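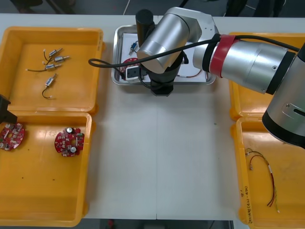 Yellow plastic trays and a shallow stainless steel tray on a white work table.

Condex Coated Plate Washing Buffer Concentrate, 10x

Catalogue no. CX-986
Pack size: 112 ml
Supplied by: Firketo Laboratory Supplies
For research use only. Not for use in diagnosis or treatment.

Intended use
Condex Washing Buffer Concentrate is used to wash coated microplates between the incubation steps of an immunoassay. It removes unbound sample, antibody and enzyme conjugate from the wells and leaves the bound material in place. It can be used with 96-well plates and with strip plates, by hand or on an automatic plate washer.

The buffer is phosphate based and contains a mild non-ionic detergent. It contains no sodium azide, so it can be used with horseradish peroxidase conjugates. For alkaline phosphatase conjugates, order the Celtine Tris Buffer instead (catalogue no. CX-1274). Phosphate slows that enzyme and gives weak colour in the last step.

What is supplied
One bottle of concentrate, 112 ml
One adhesive label for the bottle of diluted buffer
Instruction sheet

You will also need
Distilled or deionised water
A clean bottle or measuring cylinder holding at least 1.5 litres
Multichannel pipette, squeeze bottle or plate washer
Absorbent paper

Preparing the buffer
Let the concentrate reach room temperature. Crystals may form in the bottle during cold storage. If you see any, warm the bottle in a water bath at 37 °C and turn it gently until they have dissolved. Do not shake it, as the detergent will foam.

Dilute one part concentrate with nine parts water. A full bottle makes 1120 ml. Mix, write the date on the label and stick it to the bottle. Smaller amounts can be made up as needed, and the remaining concentrate can go back in the fridge.

Washing by hand
1. Empty the wells into a sink or waste container.
2. Fill each well with 300 µl of diluted buffer.
3. Leave for 30 seconds.
4. Empty the wells and tap the plate upside down on absorbent paper.
5. Repeat for the number of washes given in your assay instructions.
6. Go straight on to the next step. Wells should not be left to dry out.

Washing by machine
Prime the washer with diluted buffer before the first plate. Set the fill volume to 300 µl per well and check that every needle is delivering and drawing off liquid. Rinse the lines with distilled water at the end of the day. Salt left in the needles is a common cause of uneven filling.

Storage
Concentrate, unopened: 2 to 8 °C until the expiry date on the bottle
Concentrate, opened: 2 to 8 °C, use within six months
Diluted buffer: 2 to 8 °C, use within two weeks
Do not freeze. Throw away diluted buffer that has gone cloudy.

High background
If the blank wells give a high reading, check the dilution first. Buffer made up too weak does not clear the conjugate properly. Adding one more wash after the conjugate step often helps. If blanks are still high with a fresh bottle of buffer, the fault is more likely to be in the blocking step or the conjugate dilution.

Safety
The concentrate may irritate the eyes. Wear gloves and eye protection. Waste that has been in contact with samples of human or animal origin should be treated as infectious and disposed of under your local rules. A safety data sheet is sent with the first order and on request after that.

Ordering
CX-986 Condex Washing Buffer Concentrate, 112 ml
CX-1274 Celtine Tris Buffer, 112 ml
Both are also sold in boxes of 10 bottles. Orders placed before noon are sent the same day, packed with cool packs. The Bustamante plate sealing films previously listed on this page now have their own page under Consumables.

Technical questions: Jiahui Deng, Product Support
Page last updated: Tuesday, January 28, 2025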